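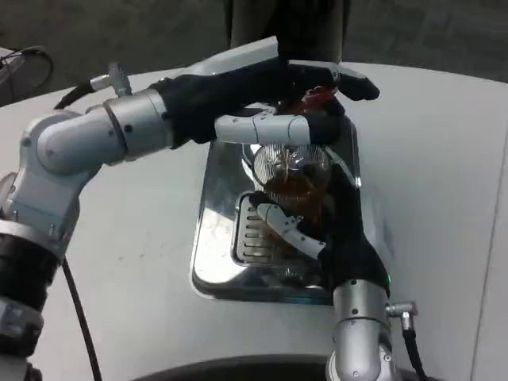

# Die Abtropfwanne gehört in die Theke

Wer eine Kaffeetheke plant, diskutiert lange über Mühlen, Wasserhärte und Beleuchtung. Die Abtropfwanne kommt meist am Ende, oft als loses Zubehörteil für wenige Euro. Ich halte das für einen Planungsfehler. Eine bündig eingelassene Edelstahlwanne ist an jedem Ausschank, an dem von Hand aus Glas eingeschenkt wird, die bessere Lösung, und sie sollte vor der Arbeitsplatte festgelegt werden.

Das Argument beginnt beim Glas. Eine teilgefüllte Kanne hat einen beweglichen Schwerpunkt. Beim Neigen wandert die Flüssigkeit nach vorn, das Drehmoment am Handgelenk steigt, und die zweite Hand muss führen oder den Deckel sichern. In diesem Moment fehlt die Hand, die eine aufgesetzte Schale festhalten könnte. Aufgesetzte Schalen verrutschen, haben einen Rand von zwei bis drei Zentimetern Höhe und zwingen dazu, das Gefäß darüberzuheben. Eine eingelassene Wanne hat diesen Rand nicht. Das Glas bleibt tief, der Fallweg der Tropfen kurz, und was danebengeht, landet dort, wo es abgewischt werden kann.

Der zweite Punkt ist die Farbe. Helle Platten sind seit Jahren beliebt, und fachlich spricht einiges für sie: Verschmutzungen fallen sofort auf. Brauner Kaffee oder Tee auf weißer Fläche wird schneller entfernt als auf anthrazitfarbener. Allerdings verzeihen viele helle Oberflächen keine Standzeit. Gerbstoffe ziehen in matte Beschichtungen und vor allem in Silikonfugen ein. Eine helle Theke ohne Wanne im Schenkbereich ist nach einem Sommer fleckig. Mit Wanne beschränkt sich das Problem auf die Fuge um den Ausschnitt, und die lässt sich erneuern.

Bei den Maßen wird in der Regel zu klein gedacht. Für unsere Theke in der Werkskantine bei Kenberg haben wir 600 mm Plattentiefe und 900 mm Arbeitshöhe angesetzt. Die erste Wanne war 138 mm breit, ein Restmaß zwischen zwei Unterzügen. Für eine einzelne Tasse genügte das, für eine Kanne mit Ausguss nicht, weil der Strahl beim Absetzen regelmäßig auf der Platte endete. Im Juni haben wir auf 300 mm umgebaut. Der Reinigungsaufwand am Nachmittag ist seither spürbar geringer. Gemessen haben wir ihn nicht.

Booker Nakamura, der den Umbau für das Planungsbüro Drusgate betreut hat, vertritt eine andere Ansicht. Er hält feste Einbauten für unflexibel und bevorzugt herausnehmbare Einsätze, die in die Spülmaschine passen. Der Einwand ist berechtigt, soweit er die Hygiene betrifft. Eine Wanne ohne Ablauf ist ein stehendes Gewässer und muss mindestens einmal täglich geleert werden. Mit Ablauf entfällt das, dafür braucht es einen Siphon, Gefälle und Zugang von unten. Fehlt einer dieser drei Bestandteile, würde ich Nakamura folgen und einen Einsatz nehmen - aber einen versenkten, der bündig im Ausschnitt sitzt.

Zum Material kurz: Edelstahl, gebürstet, mit ausreichend großen Eckradien. Rechtwinklig gekantete Ecken sehen auf der Zeichnung sauber aus und sind mit einem Tuch nicht zu reinigen. Polierte Flächen zeigen jeden Kalkrand. Kunststoffwannen verfärben sich und gehören in die Campingausstattung. Ein Lochblech als Auflage ist sinnvoll, wenn Gefäße darin abgestellt werden. Wird nur darüber geschenkt, kann es entfallen.

Der Mehrpreis für Ausschnitt, Wanne und Abdichtung lag bei uns unter dem der Rückwandbeleuchtung, über die drei Besprechungen lang verhandelt wurde. Die Schnittkante des Ausschnitts muss vor dem Einkleben versiegelt werden, auch wenn der Plattenhersteller das für unnötig erklärt.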